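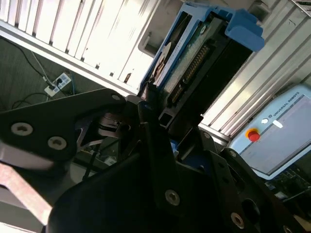 About us

Hubáček Drive Services looks after hard drives and the equipment they sit in. We started with one bench and a shelf of spare caddies, fixing storage for small offices in the neighborhood. Today we have 19 people in 2 workshops, Imik and Drornari, and most of our customers are print shops, clinics, and schools that keep their files on their own premises.

Most of the work is on 3.5-inch drives. We check them, replace them, fit them into the right caddies, and put them back in the slots they came from. Every drive gets a number when it arrives, and that number stays with it until it leaves. Caddies are cleaned and the handles checked before they are used again. If a handle is cracked we swap it, and we stock parts for over 30 models, including several that are no longer made.

Imik takes in drives that need testing or wiping. Drornari handles complete chassis, racks, and anything too heavy to mail. Please call before bringing in a full rack so we can clear a bay.

Nultau is our storage plan for customers who want a spare drive on hand at all times. It covers regular checks and replacement drives for 3 years. Drives that can't be reused go to a recycler, and you get a list of the serial numbers.

Both workshops open at 8 a.m. Drop-offs are accepted until 4 p.m. at the side entrance. We close for inventory in April, and the dates are posted at the front counter.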